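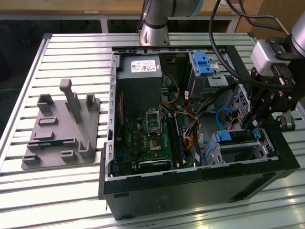
Ngozi Okeke 님은 옛날 글을 모조리 유니코드로 바꾸기 전에 바이트 하나 건드리지 않은 원본부터 따로 떼어 두자고 하셨는데, 저는 이 말씀에 두 손 들어 찬성합니다! 지난번 메일 읽고 너무 신이 나서 답장이 길어졌습니다. 바쁘신 분은 맨 아래 부탁 부분만 보셔도 됩니다.

Sistness 자료실 묶음은 지금까지 풀린 것이 텍스트 파일 1384개입니다. 게시판 갈무리가 대부분이고, 연재소설과 대화방 갈무리, 누가 썼는지 모를 게임 공략이 섞여 있어요. 며칠 저녁을 계속 이것만 읽었습니다. 정리하려고 열었다가 연재소설 4화부터 읽기 시작해서 새벽까지 간 적도 있고요(1화부터 3화는 아직 못 찾았습니다. 가지고 계신 분?).

먼저 인코딩 이야기부터 할게요. 처음에 저는 당연히 전부 완성형이려니 하고 cp949로 밀어 넣었습니다. 그랬더니 어떤 폴더는 멀쩡하고 어떤 폴더는 한자와 기호가 뒤섞인 외계어가 나오더군요. 그 폴더를 조합형으로 읽으니까 글이 눈앞에서 주르륵 살아나는데, 이 기분은 해 보신 분만 압니다. 파이썬에는 johab이라는 코덱이 기본으로 들어 있어서 따로 깔 것도 없어요.

Chiamaka Chukwu 님이 예전에 두 방식을 어떻게 구분하느냐고 물으셨는데 그때 제대로 답을 못 드렸지요. 제가 쓰는 방법은 이렇습니다. 일단 '가' 자를 봅니다. 완성형에서는 B0 A1, 조합형에서는 88 61입니다. 조합형은 16비트 가운데 맨 앞 하나를 켜 두고 나머지를 다섯 비트씩 초성, 중성, 종성에 나눠 주는 방식이라 둘째 바이트가 61처럼 영문자 영역으로 내려오는 일이 아주 흔해요. 원래의 완성형 한글은 두 바이트가 다 A1 이상이고요. 그래서 둘째 바이트가 낮은 쪽에 잔뜩 몰려 있으면 조합형을 먼저 의심합니다. cp949의 확장 영역에도 둘째 바이트가 낮은 글자들이 있으니 이것 하나로 판정하면 안 되고, 양쪽으로 다 읽어 본 다음에 '은', '는', '이', '가', '다' 같은 흔한 글자가 얼마나 나오는지 견줘 보면 거의 틀리지 않습니다.

문제는 한 파일 안에 두 가지가 섞인 경우예요. 18개가 그렇습니다. 갈무리 버퍼를 켜 둔 채 접속처를 옮겼거나, 나중에 누가 파일 두 개를 그냥 이어 붙였거나 했을 텐데 확실한 건 모르겠습니다. 줄 단위로 잘라서 판정하는 Danladi 스크립트를 돌려 보니 긴 줄은 잘 맞히고 짧은 줄에서 자꾸 넘어집니다. "ㅎㅎ" 한 줄짜리, "네." 한 줄짜리 같은 것들요. 대화방 갈무리는 절반이 그런 줄인데 말이지요. 앞뒤 줄의 판정을 끌어다 쓰도록 고치는 중이고, 되는 대로 올리겠습니다.

그리고 글자 이야기 하나만 더! 완성형 시절 글을 읽다 보면 쓰고 싶은데 못 쓴 글자를 피해 가는 솜씨가 정말 재미있습니다. '똠' 자가 안 되니까 'ㄸㅗㅁ'으로 풀어 쓴 사람, '또ㅁ'으로 버틴 사람, 괄호를 열고 "(또 밑에 미음)"이라고 적어 놓은 사람이 다 있어요. 같은 게시판, 같은 글타래 안에서 말입니다. 검색을 생각하면 이걸 전부 '똠'으로 고쳐 놓고 싶어지는데, 고치면 그 사람들이 자판 앞에서 궁리한 흔적이 없어지잖아요. Ngozi Okeke 님 말씀대로 원본은 그대로 두고, 읽기용 사본도 글자는 그대로, 색인에만 고친 꼴을 넣는 쪽이 좋겠습니다.

줄바꿈도 저는 손대지 말았으면 합니다. 옛 글은 화면 너비에 맞춰 사람이 직접 줄을 끊었습니다. Prulonska라는 제목의 연재물을 보면 문장이 길어질 때마다 오른쪽 끝을 가지런히 맞추느라 조사를 뺐다 넣었다 한 티가 나요. 시처럼 읽힙니다. 이걸 문단으로 이어 붙이면 휴대전화에서는 편하겠지만 글맛이 다 날아가요. 고정폭 글꼴로, 한글 한 글자가 영문 두 글자 너비가 되게 보여 주는 게 제일입니다. Aneck 뷰어가 이걸 꽤 잘합니다. 다만 선 그리기 문자로 만든 대문 화면은 오른쪽 세로줄이 한 칸씩 밀리는데, 글꼴 탓인지 뷰어 탓인지 아직 못 가렸습니다. 아시는 분 계시면 꼭 알려 주세요.

서명 이야기도 빼놓을 수가 없네요. 글 끝에 두세 줄씩 달린 꼬리말 말입니다. 저는 처음에 본문만 남기고 잘라 내려고 했는데, 읽다 보니 꼬리말이 계절마다 바뀌는 분이 있더라고요. 3월에는 꽃 이야기, 장마철에는 빗소리 이야기, 시험 때는 그냥 "살려 주세요". 날짜가 떨어져 나간 글을 꼬리말로 순서 맞춘 것도 여럿입니다. 이러니 뭘 함부로 자르겠습니까.

공개 범위는 조심스럽습니다. 대화방 갈무리에는 전화번호와 삐삐 번호, 집 주소가 그대로 나옵니다. 당시에는 아는 사람끼리 하던 이야기이고, 글쓴이 대부분은 이런 파일이 남아 있는 줄도 모를 거예요. 저는 게시판 글과 연재물만 먼저 열고 대화방은 닫아 두자는 의견입니다. 게시판 글도 글쓴이가 내려 달라고 하면 바로 내리고요. 여기에 대해서는 다른 분들 생각을 많이 듣고 싶습니다.

부탁드릴 것은 이렇습니다.

갈무리 파일을 가지고 계신 분은 변환하지 마시고 있는 그대로 압축해서 보내 주세요. 편집기로 열었다가 저장하는 것만으로도 바이트가 바뀌는 수가 있습니다. 파일 이름이 깨져 있어도 고치지 말아 주세요. 깨진 모양도 단서가 됩니다.

파일 시각도 되도록 살려 주세요. 압축 파일 하나로 묶어 보내시면 대체로 남습니다.

섞인 파일 18개는 눈으로 읽어 가며 맞춰 볼 분이 2명만 더 계시면 금방 끝날 것 같습니다. 프로그램 몰라도 됩니다. 옛날 글 읽는 게 좋으면 충분해요!

그나저나 Chiamaka Chukwu 님, 지난번에 말씀하신 끝말잇기 게시판 찾았습니다. '늠'에서 끊겨 있는데 그 뒤로 세 사람이 규칙을 놓고 싸우고 있어요. 싸움이 끝말잇기보다 깁니다. 따로 보내 드릴게요.

----- 앞선 메일 -----
보낸 사람: Ngozi Okeke
제목: [갈무리] 변환 순서에 대해서

안녕하세요. 올려 주신 목록 잘 봤습니다. 아는 별명이 보여서 한참 반가워했네요.

한 가지만 여쭙고 싶습니다. 지금 목록에는 변환된 파일만 있고 원래 파일이 어디 있는지 적혀 있지 않습니다. 저는 예전에 제 편지함을 한꺼번에 변환했다가 혼이 난 적이 있습니다. 변환기가 모르는 글자를 전부 물음표로 바꿔 놓았는데, 원본을 이미 지운 뒤라 그 물음표가 무슨 글자였는지 영영 모르게 되었습니다. 하필 이름에 들어가는 글자였어요.

그러니 번거롭더라도 원본은 읽기 전용으로 따로 두고, 파일마다 해시값을 적어 두면 어떨까요. 변환본은 언제든 다시 만들 수 있지만 원본은 그럴 수가 없으니까요. 변환할 때 오류가 나면 물음표로 넘기지 말고 그 자리에서 멈추게 하는 것도 부탁드립니다. 시간은 더 걸려도 그편이 마음이 놓입니다.

그리고 연재소설 폴더에서 Prulonska 마지막 회를 보신 분 계신가요? 제가 가진 것은 주인공이 기차를 놓치는 데서 끝납니다. 오랫동안 그게 결말인 줄 알았는데, 목록을 보니 뒤에 파일이 더 있더군요. 줄거리는 말씀하지 말아 주세요. 직접 읽겠습니다.

Ngozi Okeke 드림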